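What the second arm really costs

September
By Imogen Thackray
6 minute read

"The arm is the easy bit," says Radka Dimitrov, pouring me a coffee I didn't ask for but very much need. "You get a quote, you argue over it, you sign. It's everything bolted to it and plugged into it that eats your year."

I've come to Ondosmont to talk money. Radka plans equipment for the handling lab there, which means she draws up the spending plan every September and then spends the next twelve months defending it. I'd expected a spreadsheet, and there is one (31 rows, colour coded, slightly terrifying), but she mostly wants to talk about fingers.

"Fingertips, yes! Everyone laughs. But the first year I put down one set per gripper, like they'd last for ever. They don't. The textured surface goes smooth, and then you're dropping things and blaming the software for a fortnight."

So how many now? She budgets for 100 fingertips a year, bought in one go from a small supplier called Lavix, and keeps them in a drawer with a sign-out sheet on it. I ask if anybody fills in the sheet. She gives me a look.

The lab does small, fiddly handling work, mostly consumer bits and pieces: packaging, lids, cases, things people open with a thumbnail without thinking. Radka says the objects themselves are a budget line too, and one that newcomers nearly always forget. "You can't practise on one of something. It gets scuffed, the hinge goes, someone takes it home by mistake. I set aside 2,000 pounds for things to pick up. My finance person queried it three times. She thought it was a typo for the grippers."

We get on to the big question, the one I'd really come to ask -- when do you buy a second arm? Half the people who write in to me have one robot and are itching for another.

"When the first one keeps needing a hand," she says. "I mean it quite literally. If a person is standing there holding the other half of the job all day, then you've got a case. If you just fancy a second one, wait." She waited two years herself, and says the delay did her a favour, as by then she knew which jobs were stuck and could write them down in the order form.

She'd looked at two makers. The Bravo was cheaper to buy but came with a service plan she calls "cheeky", and the Zaltau cost more up front with spares included. She went for the Zaltau in the end, and I asked whether she'd do the same again. Long pause. "Probably. Ask me when the warranty's up."

What about the table, the floor, the room? Radka groans. Two arms need more space than two lots of one arm, she tells me, what with the reach and the elbows and somewhere for people to stand. The cables want proper routing as well, and she wishes she'd paid for that at the start instead of doing it in dribs and drabs with whatever was in the cupboard.

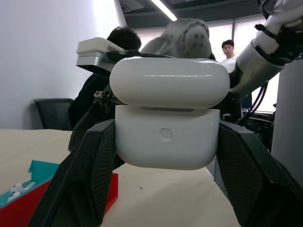
Then there are cameras. She'd put these right at the bottom of her first plan, and she now puts them near the top, along with spare leads and mounts. "A wrist camera sees the thing you're holding. It's the view you want when the job is tiny. So have a spare on the shelf, because the lead will go on the one afternoon you've got visitors."

I asked for her rule of thumb on the whole lot and she wouldn't give me one, though she did say she writes the running costs first and the purchase price last, so she can't fall in love with a brochure. I'm stealing that for my own kitchen, never mind robots.

Next on her list is a better set of storage drawers. She's had the request knocked back once already and is putting it in again, this time under "safety".

Recent items
Leasing or buying: a reader's sums
Service plans and what they leave out
How much bench do you need?
Letters: my gripper budget went on tape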